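Desdale Tool Library
Minutes of the Friday evening meeting

Last updated: December

Present: Gertraud Baumgartner (chair), Beat Auer, Riaan Buthelezi, Emil Imhof (minutes)
Apologies: Ottmar Hinrichs

The meeting opened at 7:00 p.m.

1. Minutes of the last meeting
Accepted with one correction. Under lending periods, "hedge trimmers" should read "hedge shears." The hedge trimmers stay on the weekend list.

2. Matters arising
The lock on the side door has been replaced. Beat has the spare keys and will give one to Ottmar. The sign for the front window has still not come back from the printer. Riaan will call them.

3. Overdue tools
Riaan went through the overdue list. The pressure washer and the long ladder are both out past their dates, and other members are waiting for each of them. Reminders were sent by email and neither borrower has replied. Gertraud will phone them both. If the ladder is not back by the next meeting, we will start the replacement procedure as written in the member agreement.

Beat asked whether reminders could go out the day before a tool is due. Riaan said the booking sheet does not do this on its own, and he has been writing the emails by hand. It was agreed to try a shared calendar for the large items only. Riaan to set it up.

4. Late fees
Long discussion. Beat is in favor of a daily fee for power tools. Gertraud is against, on the grounds that members will stay away when they are already late. Emil suggested blocking new loans until the late tool comes back, with no money involved. This was put to a vote and passed, 3 in favor, Beat abstaining. It applies to new loans only. The wording on the member form has to be changed before it takes effect. Emil will write it and send it to everyone, including Ottmar.

5. Blade sharpening
The mower blades, loppers and the two pruning saws went to Flesidano for sharpening. The loppers came back in good order. One of the pruning saws has a hardened blade and they would not touch it, so it needs a new blade or should be taken off the shelf. Agreed to buy a blade if it costs less than half the price of a new saw. Beat to check.

The chisels are still waiting. Gertraud offered to do these at home over the holidays if someone brings her the coarse stone.

6. Spending
Agreed to spend up to $100 on the following: chain oil, string for the trimmer, safety glasses, a box of work gloves in mixed sizes. Riaan noted that the large gloves go first and the small ones have hardly been used, so the order should lean toward large. Receipts to Ottmar.

The request for a second tile cutter was turned down for now. The one we own was borrowed twice over the summer.

7. Repair evening
The last repair evening ran until after 9:00 p.m. and people were still coming in with lamps at closing time. Next time the door will close to new repairs at 8:15. Emil pointed out that we need a second bench light and another extension cord. Beat has a cord he can lend.

A member asked by email if we would look at microwave ovens. The answer is still no. Gertraud will reply.

8. Opening hours
No change until spring. We will be closed the last week of December. Riaan will put a note on the door and on the web page, and members with tools out over that week will not be counted as late.

9. Wall storage

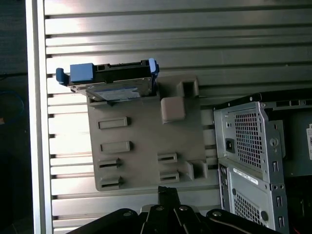
The hand tools are still in crates on the floor and it takes too long to find anything, so we need to settle on something for the long wall before the spring loans start. Emil favors pegboard, which is cheap and can be painted with the outlines of the tools. Beat would like metal, along the lines of the silver slatted wall panel with the gray plastic plate mounted on it, and he thinks a square open hook of that kind could suit the levels and squares. Gertraud wants to know what it costs before anyone gets attached to it. Beat will ask Indis for a price on enough panel for the long wall, Emil will price the pegboard and the paint, and the two will be compared at the next meeting. The crates stay where they are until then. Meeting closed at 8:40 p.m.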